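Reorganizing a Shared Workroom: Storage, Surfaces and Everyday Clutter
Project report, Interior Planning II
Estar study group

1. Background

The Wadora building has 5 shared rooms used by students outside class hours. Our group was given the smallest one. In October we asked the people who use it what bothered them, and 41 filled in the form. The most common complaint was that bags and cloths end up on the work surfaces and stay there.

2. Method

We listed every loose item in the room over one afternoon and came to 112. Each item was put in one of two groups: things that belong in the room, and things people bring in and should take out again. We kept the existing furniture because the budget from the Grostance fund was $654 and had to cover hooks, bins and labels too.

3. The room

The white shelving unit is built around a large opening, so the red brick wall behind it can be seen from the desk. It has a small cabinet with a frosted glass door and open cubbies that step down on one side. The desk surface extends out from the unit, and a chair with an orange cushion fits partly under it. The side counter is where most clearing up happens – bags and cloths get picked up there before anyone can work. 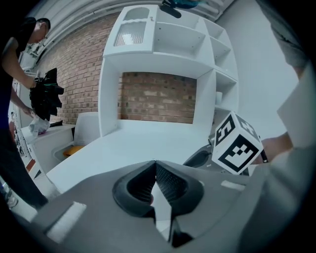 Why not put doors on all of the cubbies?
Open cubbies are easier to check at the end of the day, and in our survey people said they forget what they leave behind a door.

4. Changes tested

We set one rule for the side counter: nothing stays on it overnight. Bags go on hooks by the entrance. Cloths go in a bin we bought from Akinola. Cups may be kept on the lower shelves, but only clean ones. The cabinet is for shared supplies and has a list taped inside the door.

5. Results

After two weeks the counter was clear on most evenings. The hooks were used from the first day. The bin worked less well – it was too deep, and people dropped other things into it. We would choose a shallow one next time and label the cubbies before the test starts.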